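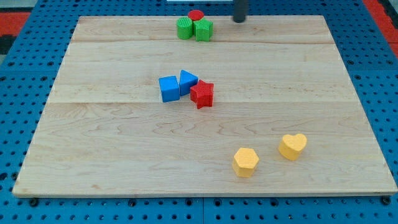
Sorting trainers wanted, Modise toy works, Irnitz

The arms now handle most block sorting by shape and color. We need two people who have packed by hand to teach them new sets – hearts, stars and hexagons come first – and to step in when one stalls.

No coding. Less lifting than on the old line, more watching and note taking. Up to 40 hours a week, day shift only. Current packers keep their grade and pay if they move over.

Apply to Nobuhle Buthelezi at the front office by the end of June.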